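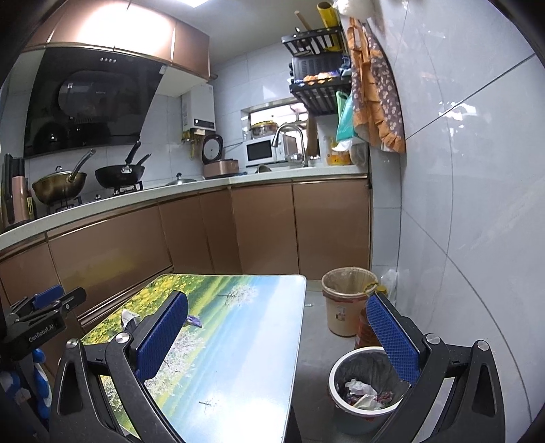 Small printed-top table, Somlow brand, the landscape one. Four stars.

Bought it in April for the kitchen, wanted somewhere to dump mail and eat breakfast standing up. 300 with delivery, more than I meant to spend. Went together in 9 minutes, no drama. Instructions are one sheet, tiny print, step 8 is just wrong, skip it and come back.

The top is why I bought it. Yellow flowers, green fields, white blossom trees, pale blue sky. Cheerful at 6 am. Colors came out brighter than on the Kurngate site, fine by me. Wipes down ok with a damp cloth. Coffee ring came off, turmeric took a second go. Havent tried anything stronger on it and dont plan to.

Size is right for a kitchen like mine, bins on one side, still room to get to the stove. Not a dinner table. Two plates and a jug and your done.

Minus one star for the wobble. Very slight, folded cardboard under one leg fixed it. Emailed the shop, Savita Bajpai wrote back same afternoon and offered new feet, still waiting on those.

My neighbor Jawad has the plain white version, says the edges chip. Mine are fine so far. Would buy again, maybe on sale.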